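La lettre du rayon du fond
Lectures de saison : le roman à tiroirs qui a perdu ses clés

Il existe une catégorie de romans que je n'arrive ni à défendre en public ni à reposer une fois ouverts : la suite apocryphe de classique, celle où un auteur vivant emprunte les personnages d'un auteur mort et les fait travailler le dimanche. J'en ai lu de bonnes. J'en ai surtout lu beaucoup. Le dernier arrivage s'intitule Les Héritiers de Gendale, et il a pour lui une idée tellement mauvaise que j'ai annulé un dîner pour voir jusqu'où elle irait.

L'idée, donc. Prenez un roman gothique anglais tel qu'on se le rappelle quand on ne l'a pas relu depuis le lycée : une gouvernante, un manoir, un veuf qui claque les portes, une aile fermée. Ajoutez un contrôle fiscal. L'inspecteur arrive au chapitre deux, sous une pluie battante, avec une mallette et un rhume, et il demande à voir les comptes. Tout le reste du livre découle de cette demande. Le veuf a un secret, bien sûr, mais le secret est passé en frais professionnels. La gouvernante entend des pas au-dessus de sa chambre et l'inspecteur aussi, à ceci près que lui cherche à savoir si la personne qui marche est déclarée.

Sur trente pages, c'est irrésistible. La scène du premier souper, où l'on se passe les plats et les sous-entendus pendant que l'inspecteur évalue l'argenterie à voix basse, m'a fait rire dans un train où l'on ne riait pas. L'autrice (qui signe Turunen, sans prénom, comme une marque de skis) connaît ses classiques et sait surtout ce qui, chez eux, frôle le ridicule sans y tomber. Elle pousse un peu, du bout du doigt. La lande hurle, le chien hurle, le vent hurle, et quelqu'un finit par demander si l'on pourrait fermer la fenêtre.

Sur cent pages, on tient encore. Il y a une histoire d'amour, lente, administrative, menée à coups de lettres recommandées entre la gouvernante et l'inspecteur, et je reconnais avoir tourné les pages plus vite que ma dignité ne le permettait. La déclaration se fait en marge d'un formulaire. Je n'en dirai pas plus, c'est la meilleure page du livre et elle tombe en plein milieu, ce qui est à la fois un cadeau et un problème de construction.

Le livre en compte en effet près de 700.

Et à partir du moment où l'on quitte le manoir pour Prirnthorpe, station balnéaire où il ne se passe rien avec une constance admirable, le roman se met à collectionner. Un naufrage. Un jumeau. Une secte qui vénère les marées et dont les membres portent tous le même bonnet. Un second manoir, identique au premier, ce qui permet à l'autrice de recycler ses descriptions de couloirs et au lecteur de sauter les siennes sans remords. Chaque péripétie, prise à part, ferait une jolie nouvelle. Mises bout à bout, elles donnent l'impression d'être coincé à table à côté d'un oncle très cultivé. 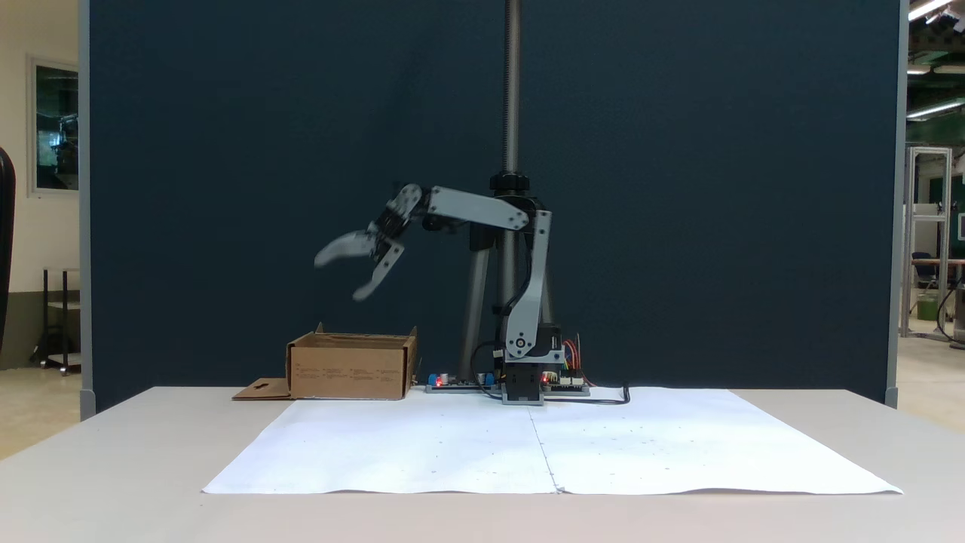
Pas d'accord du tout, écrit Maud, qui a lu le livre en trois nuits et dont je reproduis ici le message presque entier : « Vous vous plaignez des jumeaux et des naufrages, mais avez-vous rouvert récemment un vrai roman gothique ? Il n'y a que ça. Les gens tombent malades pendant quatre chapitres, guérissent, héritent, et on apprend que le cocher était comte. La partie à Prirnthorpe est la plus fidèle de tout le livre. Ce que vous appelez des longueurs, au XIXe, on appelait ça un tome. »

Je m'incline à moitié. Il est vrai que nous avons tous en mémoire une version abrégée des grands modèles, le plus souvent celle d'un film avec des bougies, et que l'original est autrement plus encombré. Mais le roman-fleuve d'époque avait une excuse que Turunen n'a pas : il paraissait en livraisons, et il fallait bien que le lecteur revienne le mois suivant. Ici on a tout d'un bloc, et on se le pose sur l'estomac.

Reste la question de la parodie elle-même. Une bonne parodie aime ce dont elle se moque, et celle-là aime énormément. Elle aime les orages, les préfaces mensongères, les manuscrits trouvés dans une malle. Elle aime même les notes de bas de page, dont certaines répondent à d'autres, et dont une, vers la fin, insulte poliment le lecteur qui serait venu la consulter. J'y suis allé deux fois. Ce qui lui manque, c'est un personnage qui ne sache pas qu'il est drôle. L'inspecteur commence ainsi, sérieux comme un timbre fiscal, puis quelque part après la secte il se met à faire des mots, et c'est fini : tout le monde a de l'esprit, le veuf, la gouvernante, le jumeau, jusqu'au chien, qu'on devine narquois.

Le dénouement, lui, retombe sur ses pattes. On revient à Gendale, on ouvre l'aile fermée, et ce qu'on y trouve est assez triste et assez beau pour qu'on regrette que le livre n'y soit pas arrivé plus tôt. Les dix dernières pages n'ont plus une seule blague. J'aurais volontiers échangé les bonnets contre dix autres du même tonneau.

Un mot de l'objet. L'éditeur, Ladville, a tiré l'ouvrage à 3000 exemplaires, sur un papier crème fort agréable et avec une couverture qui promet une histoire d'horreur. Les amateurs d'horreur seront déçus, sauf ceux que terrifie la comptabilité en partie double. La traduction est vive et s'amuse visiblement avec les imparfaits du subjonctif. Quelques coquilles, dont une dans le nom du manoir, page 9, à moins qu'il ne s'agisse d'un indice ; arrivé au bout, je n'en suis toujours pas sûr.

À qui l'offrir ? À une belle-sœur qui relit ses Brontë tous les hivers, à condition qu'elle ait de l'humour. À un comptable, à la même condition. Il y aura une suite, annoncée pour août, dans laquelle l'inspecteur s'intéresserait aux revenus d'un certain comte des Carpates. J'ai levé les yeux au ciel en lisant l'annonce, puis j'ai demandé au libraire de m'en mettre un de côté.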